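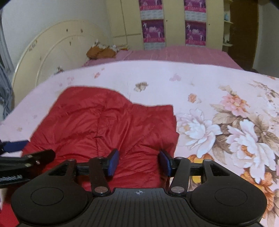 Red puffer on the bed. Barn coat season is over, apparently.

2023-06-16
Right, a thread on buying a hay net, a job I had put down for five minutes and which has now eaten my evening.

I typed in "slow feeder net small holes". 2322 results. A fair few were for goats and one was a hammock.

My mare can empty an ordinary net in the time it takes me to find the wheelbarrow. She then stands over the remains looking like something out of a charity appeal.

We've had the Jelside since February. Lovely net, 33 mm holes, lasted until she worked out you can just bite the string.

So I tried the Russo. Tougher string, smaller holes, and a neck so narrow that filling it is like stuffing a duvet into a sock. In the wind. With hay down your bra.

Someone at the yard swears by the Prurkarar, a sort of box with a grid on top. 121 quid. For that I'd want it to muck out as well.

Also she's barefoot so I could go low with a box, but the pony next door is shod and visits. I can see the vet bill from here.

Currently leaning towards the Stotar, 18 quid, knotless, opens wide at the top. Reviews are either five stars or "horse ate it".

Anyone got one that's lasted a winter with a chewer? Cob, good doer, no manners.

Update: three replies so far, all telling me to soak the hay. I do soak the hay. She drinks the bucket.

Ordered two Stotars. Will report back when she's eaten the first.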